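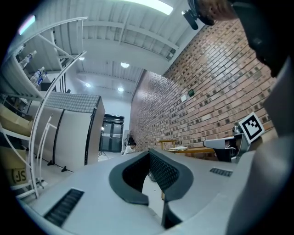 Open day at Warard - anyone else go?
Started by pelham_lathe, February

pelham_lathe
Went to the Warard open day with two from our maintenance team. We pack small parts for catalogue orders, 1,864 different lines at the last stock check, and the boss wants to know if any of the picking can be automated. The main demo was the hand-held gripper. A person holds it, does the job a lot of times, and the recordings are used to teach the arm. It's in the room with the brick wall, past the partitions. Parking is poor, use the one behind Banon.

I had a go with it. Two thick paddle fingers, textured on the inside. Heavier than I thought it would be and my wrist knew about it after ten minutes. Picking up a cardboard sleeve was easy. Picking up a flat washer was not.

drumlin
I was at the morning session. Did they show you the arm running on its own or only the hand-held part? We got the hand-held part, a talk, and sandwiches.

pelham_lathe
Both, but the arm was only on for the last half hour. It did boxes into a tote. 100 tries, the screen said 91 at the end. The misses were nearly all the same thing, box lying against the side of the tote and the fingers wouldn't go down the gap.

kestrel305
91 out of 100 is no use on a line. Ours does 305 picks an hour with suction cups and it drops one or two a shift. I don't see what a day of people waving a gripper about gets you that a decent integrator wouldn't.

drumlin
Suction is fine if everything you pick is flat and sealed. Half of ours is in net bags.

kestrel305
Then put it in something else.

drumlin
The customer specifies the bag.

mo_tipper
I've used the Gisier kit, similar idea. Things I'd ask Warard before spending anything:
How many recordings per new item? Gisier told us 120 and we needed more than double.
Do the recordings have to be made in your own building?
Who owns them afterwards?
What happens when the fingers wear? Ours went smooth in four months and the success rate dropped before anyone spotted it.

pelham_lathe
I asked the first one. They said it depends on the item, then said 120 when I pushed. So the same answer you got. On the building, they said the lighting and background matter less than they used to but they would still want to do a set on site. Didn't ask about ownership, I will email.

They did talk about finger wear. The paddles come off with a couple of screws and they sell them in pairs. No price on the sheet.

sallow
Was at the afternoon one too, I think I was in the queue behind you. I disagree with kestrel a bit. I wouldn't buy one this year either, but the point for us is changeover. Our Sæther cell needs a day of somebody's time for each new product, and we pay for that somebody to travel. If one of our own packers can do the recordings in a morning I'd put up with it being slower.

kestrel305
If. Did you see them do a new item from start to finish?

sallow
No. They said there wasn't time on the day. I would have liked to see that more than the talk.

kestrel305
Well, there you are.

mo_tipper
To be fair to them the training runs overnight on most of these. You'd have to come back the next day to see it.

pelham_lathe
They offered that. You can book a follow-up visit and bring your own parts, up to six items. We're taking the washers, a coil of cable and one of the awkward blister packs. I'll put the numbers up when I have them.

drumlin
Take a net bag for me.

pelham_lathe
Will do if you post me one. What size?

drumlin
The 2 kg. I'll send a few, they tear.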